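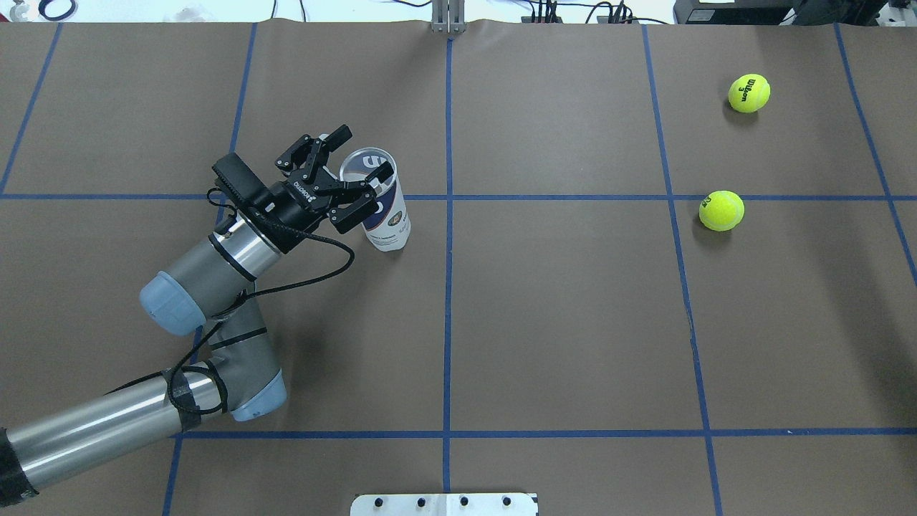
Two tennis balls on a work surface marked out with thin blue lines.

Marking out a bench top with a layout grid

A permanent grid on a bench saves measuring the same distances again for every job. It is used for squaring up parts, spacing components and returning items to a known position. The method below uses thin self-adhesive lining tape on a sealed, flat top. It does not suit oiled timber or any surface that sheds dust.

You will need
Lining tape, 2 mm wide
A steel rule at least as long as the bench is deep
A large square
A soft pencil
Surface cleaner and a lint-free cloth
A craft knife with a new blade
A hard rubber roller

Preparing the surface
Clear the bench and wipe it down twice, turning the cloth between passes. Leave it until fully dry. Silicone polish will stop the tape from sticking and must be removed with a suitable solvent. Test the solvent on the underside first.

Check the top with the rule held on edge. Small hollows do not matter. A raised joint will lift the tape within a few weeks and should be scraped level before you start.

Setting the datum
Choose one long edge as the datum and take every measurement from it. Do not measure from one line to the next, as small errors add up across the bench. If neither long edge is straight, draw a pencil line just inside the better one and work from that.

Mark the spacing at both ends of the bench. A pitch of 300 mm suits general work. Finer grids are harder to read and wear sooner.

Laying the tape
Fix one end of the tape 22 mm beyond the first mark. Draw out enough to reach past the far mark, hold it clear of the surface and pull it just taut. Lower it in one movement. Tape that has been stretched will creep back and leave a gap at the ends.

Sight along the line before rolling it down. If it bows, lift the whole length and lay it again. Roll from the middle outwards, then trim both ends against the rule with light pressure on the knife.

Where lines cross, lay the second directly over the first. Cutting butt joints at each crossing takes longer and gives the tape more ends to lift.

Checking for square
Measure both diagonals of the largest rectangle. They should agree to within 2 mm. If they do not, correct the cross lines and leave the datum alone.

Care
Leave the bench overnight before putting any load on it. Clean along the lines, never across them. Replace a damaged line in full, as a patched length seldom lies straight.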